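The Great Ball Sort

Fri 27 December

Every year I promise myself I'll do something useful with the dead days after Christmas, and every year I end up reorganising something that didn't need it. Two years ago it was the spice drawer. Last year it was cables. This time it's the little coloured balls, which have been turning up in coat pockets, under radiators and once in the sugar since October.

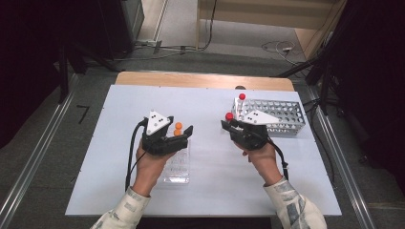

The balls came from a table game called Hatden, bought by my sister-in-law Wanting Wan, who has no children of her own and buys presents accordingly. The rules ran to 11 pages and we lost them in the first week. I think you were meant to move the balls from one place to another faster than the person opposite, with a lot of shouting. We kept up the shouting part quite well.

What we never kept up was putting the things away. The box split at 5 o'clock on the first evening and has lived in the recycling ever since, in the sense that it went there and wasn't replaced. After that the balls were stored wherever they stopped rolling.

So, sorting. I had opinions about this before I began, and most of them were wrong.

My first idea was jars. Jars look lovely. People on the internet put everything in jars, including things that are perfectly happy in the packet. But a ball in a jar comes out with all its friends or not at all, and after the second time I'd chased them across the kitchen on my knees, I gave the jars back to the chutney.

My second idea was a muffin tin, which worked beautifully until somebody wanted muffins.

The third idea is the one I've settled on, for now. Shallow clear plastic tray for the orange ones, metal rack with the holes in for the red. The tray has the great advantage of being see-through, so I can tell from across the room whether anybody has put anything in it. The rack was Shengli Yu's suggestion. Shengli lives two doors down, owns more storage than possessions, and believes that anything with holes in it can be made to hold something. I said it looked like it belonged in a dentist's. He said that was why it would last.

He's right that a ball will sit in one of the holes if you put it there. It looks faintly ceremonial, like something you'd be asked to bow to. I had expected to find this irritating and have grown rather fond of it.

A few notes, should you have a similar problem and a similar amount of free time.

Do it on a pale surface. I tried the patterned rug first and may as well have been sorting them in a hedge.

Decide what counts as orange before you start. There are oranges that are nearly yellow and oranges that have ambitions to be red, and if two of you are doing this there will be a conversation. Ours lasted longer than the sorting.

Don't tip them out. I know you want to. The noise is wonderful for one second and then you own a hoover full of balls.

Put your sleeves somewhere sensible. I have knocked over more finished work with a cuff than the cat has with her whole body.

I did look at buying a proper organiser. Rikine do one with little lids, and there's an Otaseck set that stacks, but both cost more than the game did and neither would survive being stood on. The tray and the rack cost me one packet of biscuits, payable to Shengli, who has already been round to collect.

Wanting rang this morning to ask whether we were still enjoying her present. I told her we'd been at it for days. She was so pleased that she's ordered the expansion pack, which I've looked up. It has 500 pieces, and some of them are green.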